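4.2 Bin-to-bin transfer with the stock kit

We tested the Dotow two-arm kit as Remstead ships it, with factory gripper settings and no retuning between runs. Each run moved toy produce between two wire mesh baskets on a white tabletop (Figure 3). We logged 657 transfer attempts over 16 sessions in April.

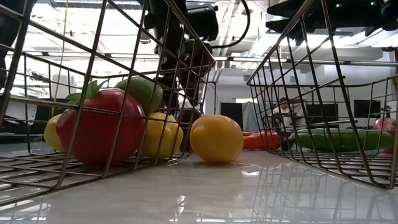
Figure 3. Workspace for the transfer task, with toy produce in both baskets and one round fruit on the tabletop between them.

The glossy surface was kept on purpose, as the vendor claims the Plivell vision module copes with reflections. Of all attempts, 307 started with the target at least partly behind basket wire. These took longer to plan and were more often aborted before contact. Errors are broken down by item shape in Section 4.3.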